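Transcoding queue stalls after the tier names changed

Mārtiņš Lepik

Our department publishes recorded lectures through Nuvgate. Following the recent renaming of the processing tiers, jobs submitted by our scheduled script remain at "Queued" and are never assigned to a worker. Jobs created by hand in the portal complete normally. The script still requests the tier by its old name. Is the old name still accepted, and may the 26 jobs now waiting be moved without uploading the source files again?
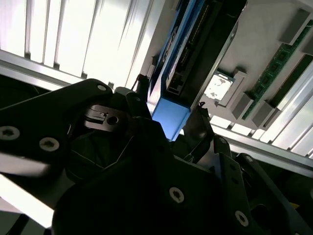 The script reads its settings from a single file, which was last edited in November. It sets the tier, the output folder and a limit of 100 jobs per batch. Most of the recordings contain fine detail that must remain sharp, and for this reason we would prefer not to fall back to the lowest tier.

Hustico

The old names are accepted by the portal but not by the scheduling interface. Please replace the name in your settings file with the tier code, which is shown under Account, then Processing. Codes were not altered by the renaming.

Waiting jobs may be moved. Select them in the queue, choose Reassign, and confirm the new tier. The source files stay in storage and no second upload is required -- provided that the jobs have not been cancelled. A cancelled job releases its source file and must be submitted afresh.

Please note that Reassign handles the whole selection as one request. If one job in it is invalid, all are returned to the queue with error 400.

Tsegaye

We had the same thing and just deleted everything and started again. Worked for us, although we only had short clips.

Iltum

The reply from Hustico is correct and should be followed in preference to deletion. One addition: accounts holding more than 1,000 stored jobs will not see older entries in the queue view until the filter is set to "All". The notice issued to account holders is copied below for reference. 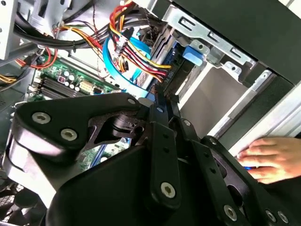
Riga, November

Account holders are advised that tier codes remain valid and that no change to existing contracts is required. Scripts which refer to a tier by name should be amended before the next scheduled batch. Requests for help should quote the job number and the region in which the job was submitted.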